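From: Leonie Wiegand
To: Sindstead house and textiles list
Date: 2nd March
Subject: Re: Fitted sheets that do not stay on the corners

Dear all,

I read Araceli's message twice before answering, and I hope I understood it well. I copy the main part of it for those who joined the list after she wrote.

Araceli Mendoza wrote:
> We changed the mattresses in the guest house in Barreto this winter.
> The old ones were thin and every sheet we owned went over them
> easily. The new ones are 26 cm high without the topper. Now the
> sheets go on in the morning and by evening one corner has jumped
> up, always on the side by the wall. I bought clips with elastic
> bands and the guests take them off because they feel them with
> the feet. Do I have to buy everything new? And if yes, what should
> I look for? The packages all say "deep" and no two shops mean
> the same thing by it.
> Also, is it normal that jersey gets little diagonal folds after
> washing? I never had this with the flat cotton.

First the height. You measured the mattress, but the sheet must also go under it, and this is the part that people forget. I add 12 cm for the turn under the mattress, on each side. So for your 26 cm you need a sheet whose side wall, elastic included, is clearly deeper than what many packages promise. If the package gives only the mattress height and not the depth of the wall, I would write to the shop and ask for the second number. In my experience they answer, only slowly.
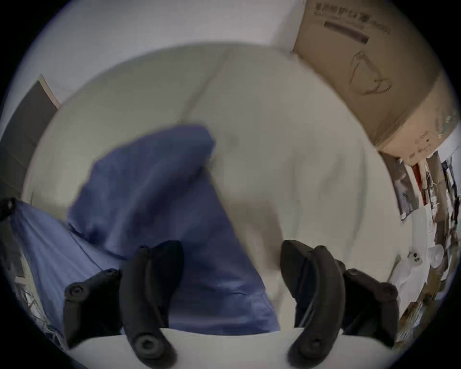

Light grey-white sheet on the bed.

Second, the washing. Cotton jersey becomes shorter in the first washes, and mostly in one direction, along the length of the fabric. A sheet which fits well when it is new can be too short after the third wash, and then it is the weakest corner that gives up. In Barreto this is the side by the wall, I suppose because it is difficult to reach there and the corner is never pulled down completely. Ottmar Meinecke wrote to this list some time ago that he washes every new sheet two times before he decides if he keeps it. I thought then that this was exaggerated. Now I do the same, but I ask the shop first if they take back a washed sheet. Most do not, so I buy one piece and wait with the others.

The little diagonal folds are normal, yes. They come when the fabric is pulled more at one corner than at the opposite one, or when it was twisted in the dryer. With woven cotton you see it less because the threads do not give in so easily. If the folds disturb you, take the sheet out while it is still a little damp, shake it, and put the far corner on first, then the near corner diagonal to it, and only then the two others. Knut Hellwig showed me this order when I helped at the house in Harnstead and I do not know why I did it differently for so many years. 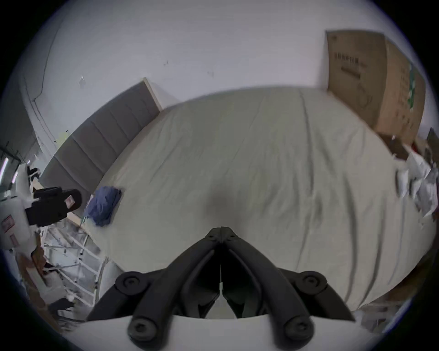 Fitted sheet in pale beige-gray, with long shallow creases on one half and a padded gray headboard.

About the clips I have the same experience as your guests. There is another solution, a long elastic that goes around the complete mattress underneath, but you need two persons to put it on, and for a guest house I find it too much work. Ida Hollmann sews a piece of wider elastic into the corners of her old sheets. She opens the hem for the length of a hand, puts the new elastic next to the old one and closes it again. It does not look beautiful from below, but it holds. For sheets which are only a little too small this could save you the money. For sheets which are much too small it will not help, the fabric will tear at the seam instead.

So my answer to your question is: do not buy everything new. Measure the side wall of the old sheets after washing, from the seam at the top down to the elastic, and make two piles. The deeper ones get new elastic. From the others you can cut pillow covers, or give them to the dog shelter in Banden, who were very thankful for ours.

One question from my side to the list. Has anybody bought from a supplier who sells to small houses and not only to hotels? The last one I asked wanted a minimum order of 6 dozen, and we have no place in the cupboard for this. I would also share an order, if somebody nearby needs the same width.

Please excuse the long message.

With kind regards,
Leonie Wiegand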